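3.2 Versuchsaufbau und Probenlagerung

Gegenstand der Projektarbeit ist die Frage, wie stark die Lagerfeuchte gerösteter Kaffeebohnen die Streuung der Mahlgradverteilung beeinflusst. Untersucht wurden 2 Röstungen des Lieferanten Gemelton, jeweils in 4 Feuchtestufen. Die Konditionierung erfolgte in geschlossenen Exsikkatoren über gesättigten Salzlösungen, die Einwaage je Teilprobe unmittelbar vor dem Mahlvorgang.

Gemahlen wurde mit einer Scheibenmühle vom Typ Edstead, deren Scheibenabstand während der gesamten Messreihe unverändert blieb. Zwischen den Teilproben wurde das Mahlwerk mit einer Spülmenge derselben Röstung durchfahren und das Spülgut verworfen. Die Siebanalyse lief anschließend auf einem Siebturm mit fester Amplitude und fester Siebdauer. Für die Auswertung wurde je Teilprobe der Median der Massenverteilung sowie der Feinanteil bestimmt. Insgesamt liegen 610 auswertbare Siebungen vor. 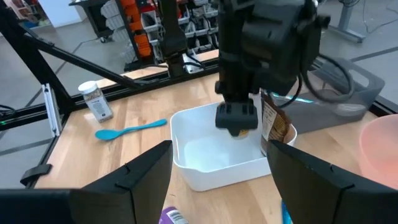 Nermina Trajkovski wandte in der Zwischenpräsentation ein, die Spülmenge sei zu knapp bemessen und beim Wechsel der Feuchtestufe bleibe Altmaterial im Totraum der Mühle zurück. Der Einwand wurde durch eine Zusatzreihe geprüft, in der die Spülmenge verdoppelt wurde. Der Feinanteil verschob sich dabei nicht über die Wiederholstreuung hinaus, sodass die ursprüngliche Spülmenge beibehalten wurde.

3.3 Statistische Auswertung

Die Rohdaten umfassen 3.044 Einzelwägungen. Siebungen mit einem Masseverlust oberhalb der festgelegten Grenze wurden vor der Auswertung entfernt — betroffen war überwiegend die höchste Feuchtestufe, bei der Feingut am Siebgewebe haftete. Die Varianzhomogenität wurde mit dem Levene-Test geprüft und für den Feinanteil verworfen. Anstelle der einfaktoriellen Varianzanalyse kam deshalb das Verfahren nach Welch zum Einsatz.

Der Median hängt in beiden Röstungen nur schwach von der Feuchte ab. Beim Feinanteil zeigt sich dagegen eine deutliche Abnahme mit steigender Feuchte, was mit der geringeren Sprödigkeit der Bohnen vereinbar ist. Ein Einfluss der elektrostatischen Aufladung lässt sich mit dem gewählten Aufbau nicht abtrennen. Hierfür wäre eine Ladungsmessung am Mühlenauslauf erforderlich, die im Projektzeitraum bis März nicht mehr umgesetzt werden konnte. Die Siebprotokolle und das Auswerteskript sind in Anhang B abgelegt, die Kalibrierdaten der Waage in Anhang C.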